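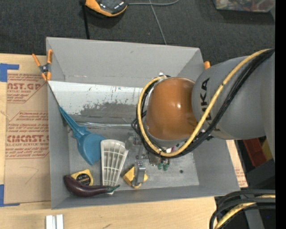

Progress report to Kadalov, bin cell at the Drurport workshop
Prepared by Teófilo Taipe, 29 May 2023

Summary for those who only read the summary: the cell runs, the cables are better than they were, and I am asking for a little money again.

1. State of the arm

The KUKA had 3828 hours on it when we shut down for the spring service. Arnulfo Rengifo did the checks on all the joints and found nothing worth a phone call. One cover screw was missing. It has been missing since November, when I wrote in this same report that it would be replaced "shortly." It has now been replaced.

2. Cables

Most of the quarter went here. The cables still run on the outside of the arm, the yellow one looping below and around the orange cover with the black bundle beside it. We lost 21 hours of running time to a fault that came and went with the wrist angle. Arnulfo suspected the connector, I suspected the software, and the software was innocent. He reseated the connector, gave the yellow cable a longer loop, and the fault has stayed away through 500 picks.

I would like to call the routing finished. There are still thin loops of black cable standing off the joint, and sooner or later one of them will find something to catch on. A proper dress pack from Trindade is quoted and waiting for a signature that isn't mine.

3. Bin and table

The gray bin is held with spring clamps at the back corners. You funded a fixed mount in the last round. The mount arrived from Skonar drilled for a different bin, went back, and has been "in process" for longer than the first one took to make. Meanwhile the clamps cost almost nothing and have behaved well. We check them at the start of each shift, and the bin position gets retaught if anyone has leaned on the table, which people do.

The acrylic sheet is still in its brown paper. I know it was on the schedule for this quarter. It can't be cut until we know where the mount goes — see the previous paragraph.

4. Gripper and test objects

Finger alignment was reset once. Both fingertips were swapped at the same time, and we have 2 spare sets left, enough to reach the end of the funding period if the scoop is kind to us. The blue scoop is the hardest object we own. Its handle likes to lean on the bin wall, where the gripper has very little room to get around it. The tape measure gives trouble when it slides in behind something else. The toy eggplant has never given anyone any trouble, and Arnulfo has proposed that we report results for the eggplant alone.

We haven't done that. The full object set stays in use, and the pick log is in the shared folder under the usual name.

5. Next quarter

Chase Skonar for the mount. Cut and fit the acrylic once it is in. Replace the outside cable run with the dress pack, if approved, and repeat the wrist angle test afterward with the same program so the numbers can be compared. Arnulfo also wants a day to rewrite the startup checklist, which still has a step for a controller we sent back.

6. Request

Approval of the Trindade quote, unchanged from the one I sent in with the last report. They will hold the price until the end of the quarter.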